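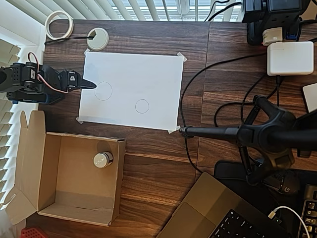 Print this message | E-mail this message to a friend

Subject: Re: Desk setup, paper that won't stay put, and cables
From: Zbigniew Malinowski
Date: June 13, 2023

Rosalind wrote:

> I've moved my drawing and paperwork onto an old two-panel desk by
> the window. Two things are bothering me. First, whenever I tape a
> sheet down to work on it, the tape either lets go in the afternoon
> or takes the surface of the paper with it when I pull it up. Second,
> the chargers and their cords have taken over the right side. There
> is a hole in the desk with a plastic cap in it, but only one of my
> cables goes through. Do people use those holes for everything, or is
> it better to get a tray? Also, does the seam between the panels
> matter if I'm drawing over it?

I'll take these in order.

Tape. I use translucent tape across the four corners, one short strip to a corner. For a plain letter-size sheet that's enough. Masking tape holds fine too, and I keep a roll on the desk, but a strip of it is thicker and I catch the edge with the side of my hand. If yours is letting go in the afternoon, wipe the desk first with a barely damp cloth and let it dry all the way. Mine had years of furniture polish on it and nothing would stick until I got that off. If it's tearing the paper, press the strip on your pant leg once before you use it, and when you take it up pull away from the sheet, low and slow, toward the outside of the desk. Don't go straight up.

I tried the Guérin low-tack roll last December. It came off clean but the corners lifted by the next morning. Some people on this list like it. I gave the rest of mine away.

Seam. Yes, it matters. A pen will drop into it and you'll get a bump in the line, and circles show it worst. Keep the whole sheet on one panel. If you can't, put a piece of smooth card under the paper, bigger than the sheet, and tape the card down too.

Cables. I would not put everything through the grommet. Mine is the round white kind and one thin cable through it is comfortable. Two is all right. After that you can't get a plug past the cords already in there, and you end up pulling everything out to move one thing. Use it for whatever stays plugged in all year. Laptop chargers come and go, so leave those on top, at the back corner, with the brick where air can get to it. Please don't wrap the brick in a towel or shut it in a drawer.

The loops are the real nuisance. Cords that run down the desk past the paper will get under your elbow sooner or later. Double up the extra length, put a hook-and-loop strap on it, and keep it behind the charger. I bought a bag of straps from Skirkudik and they've held up. The Peson clips with the sticky backs fell off my desk in the heat, but my desk is right under the blinds and yours may do better.

Tray. I have the Marnosex one, 530 mm long, screwed up under the back edge. It takes a power strip and two bricks. Measure between the legs before ordering, and check that the screws are shorter than your top is thick. My top is 22 mm and the screws that came with the tray were 23, so I had to go buy others.

For the small stuff I just use an open cardboard box with the flaps folded out. It's worth trying before you spend money on an organizer.

Zbigniew

Print this message | E-mail this message to a friend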